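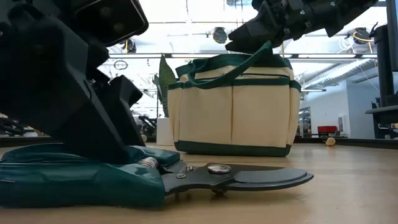 Cusach bypass secateurs, long-term review

Posted Saturday, December 20, 2025

I don't trust garden tools that are sold on their colour. The Cusach pair come in a dark, glossy teal green, and on the shop's page they were photographed next to a bowl of figs, so I expected to be sending them back inside a week. I have kept them. I am still not sure I'd tell you to buy them.

I had been using a Drikon pair for years and they'd got to the point where the blade wobbled and every cut left a little tail of bark. The Cusach ones cost me £39, which is more than I wanted to pay and less than the people on gardening forums say you must. They went to work in November on two apple trees, a rambling rose that has eaten most of a fence, and a long run of dogwood.

The cutting is good. I'll say that first because the rest of this is mostly grumbling. On green rose stems the blade goes through with hardly any effort and leaves a clean face. On apple, up to the thickness of my little finger, much the same. Beyond that you start squeezing and hoping. The box claims 25 mm and I'd like to meet the hand that manages it on anything dead. Get a saw.

Handles next. They're smooth as well as shiny, and I can't see why anyone would do that to something used outdoors in winter. In dry gloves, fine. In wet gloves they slide about, and bare hands with a bit of sap on them aren't much better. The grip is thick and rounded, and if your hands are on the small side I'd try a pair in the shop before ordering. The shine picks up faint scuffs too. I don't mind that on a tool, but if you are paying extra for the finish you might.

The spring is an ordinary coil sitting between the grips. I've read complaints about these popping out and vanishing into the border. Mine hasn't, though I did paint the last lot of springs I owned bright orange for exactly that reason and may yet do it again. It's fairly stiff. After a full afternoon on the dogwood I could feel it in the base of my thumb, and I wouldn't choose these if you've any trouble with your joints.

What I do like is the big pivot bolt with a proper nut underneath. You can get a spanner on it. I have tightened mine once, by a quarter turn, and the blades closed up nicely again. Do it gently, try a cut on a bit of twig, and back it off if the handles don't open on their own.

The instructions, such as they are, say the blade is "maintenance free". No blade is. I wipe mine down, give the bevel a few strokes with a fine stone and put a drop of oil on the pivot. The matte grey on the face of the blade makes dried sap harder to spot than it would be on bright steel, so run a rag over it even when it looks clean.

They live in a canvas tote with my twine and gloves. I'd have liked a holster for the money. Plarititz sell one separately which is said to fit, but at £18 it can wait.

The listing I bought from had 1048 reviews, 700 of them five stars, and a good many of those seemed to have been written on the day the parcel arrived. Read the middling ones. They mention the slippery handles again and again.

Good for: roses, soft shrubs, light work on fruit trees.
Less good for: old hard wood, small hands, wet days.
Would I buy them again? At £39, probably not. In a sale at under £30, yes, and I'd wrap some tape round the handles the same evening.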